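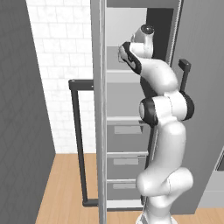
Brellel, a test and documentation firm for service automation, has released the second edition of its practice guide for robot arms that work inside cabinets, closets and other storage furniture. The guide, titled Reach-In Work: Rules for Simulation and Site Trials, applies to single-arm systems that place or remove household goods on fixed shelves. It sets out what a developer must record in simulation before the same task is run on hardware. The reference layout used throughout the guide is a tall gray cabinet with five shelves and its doors open, with a white arm reaching in so that the gripper works above the uppermost shelf while the elbow sits near the level of the second. In that posture the links pass close to several shelf edges at once, and the guide treats each of those edges as a separate clearance item.

The first edition dealt mainly with the gripper. It asked developers to report grasp success, placement error and dropped items, and left the rest of the arm to general safety documents. Reports filed under that edition showed that most unplanned contact in reach-in tasks took place at the elbow and the forearm, often while the fingertips were well clear of any surface. The second edition moves whole-arm clearance to the front of the report and makes it a condition for all later sections.

"A gripper score does not tell an installer whether the elbow will touch the door," said Rhea Lagman, lead editor of the guide. "We had reports with very good placement figures and no entry at all for the links behind the wrist. Under the new edition, that report is returned as incomplete."

Main changes

Clearance logging. The smallest distance between each arm link and each fixed surface must be logged for the full motion, including the approach and the retreat. Shelf lips are to be modeled as separate parts with their own thickness. A flat shelf model with no lip is no longer accepted for Class B or Class C tasks.

Doors and handles. Open doors count as obstacles for the whole run, and each door must be tested at 90 degrees and at its widest stop. Handles must be included in the collision model at full depth. Where a handle is modeled as a simple block, the block must enclose the real part on all sides.

Hidden regions. Many cabinet interiors include areas that the arm itself blocks from view of a fixed sensor. The developer must state which shelf areas are blocked at each stage of the motion and what the controller does when it has no current data for them. "Continue at planned speed" is allowed only if the area was confirmed clear in the same run and no person can reach into it.

Lighting. Simulated trials must include at least one case with a bright upper compartment and a dark back panel in the same view. The first edition allowed even lighting in all cases.

Run count. Class B tasks now call for 500 simulated runs per layout, with the start pose of the arm varied between runs. Runs that end in a fault stay in the count. A developer who removes a run must list it in an annex with the cause.

Transfer to hardware. The report must name every difference between the simulated cabinet and the real one, including hinge play, shelf sag and floor level. If the base of the arm is moved after the simulated trials are finished, clearance logging must be repeated from the new position.

Trial use

The draft was tried by two developers before release. Dadetti applied it to a linen storage task and Dumlao to a pantry restocking task. Between them they returned 129 comments, most of them on the wording of the door and handle rules. The definition of "fixed surface" was rewritten twice as a result, and now includes removable shelves that are not fastened at the time of the run.

Detlef Hellwig, who managed the trial at Dumlao, said the added logging took roughly 90 minutes of setup for each new cabinet layout. "Most of that was handle geometry," he said. "The furniture files we receive have a visual model of the handle and nothing behind it for collision. We now build a proper one when the file arrives – it is dull work, but it is done once per cabinet."

Hellwig added that the team changed its retreat path after reading its own logs. The earlier path lowered the elbow before the wrist had cleared the shelf, and the margin at the second shelf was below the limit the team had set for itself.

Scope and limits

The guide is voluntary. It does not replace a risk assessment, applicable law or the instructions of the arm manufacturer, and a complete report is not a safety certificate. Mobile bases, two-arm systems and cabinets with powered doors are outside its scope. Brellel plans to take up powered doors in a separate supplement and will accept proposals for it until March.

Availability

The second edition runs to 144 pages and is available from Brellel in print and as a download. Report templates and a sample log are supplied in the Clusomach format, with a plain text version for teams that use other tools. Reports begun under the first edition may be finished under it, provided the edition is named on the cover sheet.

Press inquiries and requests for review copies should be sent to the Brellel press office. Technical questions on clearance logging will be passed to the editors.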